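Pliltora: where we ended up after one semester

So our project is called Pliltora, and it started out as a much bigger idea than the one I'm writing up. The proposal we turned in back in September said we'd teach a robot arm to tidy a whole desk. Pens, cups, mail, chargers, everything! Our course, Nirkesska, gives each team a budget and a shelf in the lab and then pretty much lets you find out for yourself how big a desk is. By October we'd cut it down to small stuff that has to be picked up and put into a mesh organizer, and that turned out to be plenty for one semester.

The plan was to collect demonstrations by hand. You hold the gripper, you do the task the way you'd want the arm to do it, and the camera on the tool records all of it from the gripper's point of view. No arm needed until the very end, and a good thing too, because we shared the arm with two other teams and the sign-up sheet was brutal. Our goal was 2,000 demonstrations. I wrote that number in the proposal without doing any math and I've regretted it ever since.

My part was the gripper and the recording, so I'll stick mostly to that. We'd gone back and forth on the fingers for weeks. The first set was long and skinny and flexed every time you squeezed, so a pen would roll out sideways right when you thought you had it. Then we went to stubby pads with a flat face, and those I really liked. The flat face forgives you if your wrist is off by a little (mine always is), and the pad sits well clear of the arm, so you can see what you're reaching for.

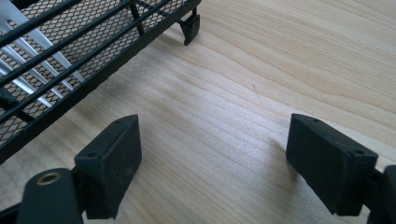 Mesh gave us way more grief than I expected. Our depth estimates were fine on the tabletop and then went completely mushy the second a basket came into view – the software would decide the mesh was a solid wall on one try and thin air on the next. We ended up throwing out depth altogether and training on plain color video. I was pretty sad about that, having spent most of October on the depth code, but the results got better right away and I had to admit it.

The other thing I'd tell next year's team is to vary your starting position on purpose. For the first batch I stood in the same spot and came in from the same side every single time, and the policy learned exactly that. Move the organizer a hand's width and it would reach confidently for the place where the organizer used to be. After that we made a little deck of index cards with starting poses on them, shuffled it before each session, and did whatever the card said. Slower, kind of annoying, totally worth it.

Some results, then. A good recording session was 90 minutes, and past that my hand got tired and the demos got sloppy. We finished with far fewer than 2,000 clips, and after cleaning we kept only the ones where the grasp was clean and the tool never lost tracking. On the final test the arm got 108 objects into the organizer and missed 13, and most of the misses were erasers, which bounce.

Tracking was the last big headache. A shiny desk under overhead lights is hard on it, and plain wood doesn't give the software much to hold on to. Having a few things lying around with some pattern to them helped a lot, so we stopped clearing the desk before recording and just let it be a desk.
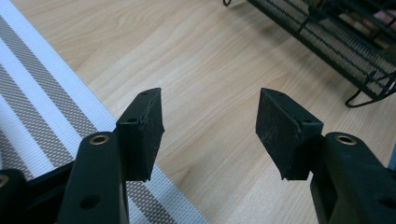 Rivas read a draft of this and wrote back that the 108 sounds better than it should: "You tested on the same desk you trained on. Take it to the library and run it again before you call that a result." Rivas also wanted to know why the erasers were counted with everything else, and suggested reporting them on their own line.

Fair on both counts. We did carry the setup over to another table in December, but only for one evening, and the arm's power supply quit before we had enough tries to report. I've split the erasers out in the spreadsheet, and the library test goes at the top of the list for spring, along with a new set of pads from Prestau if there's any budget left. The index cards are in the top drawer of our shelf unit. Please shuffle them.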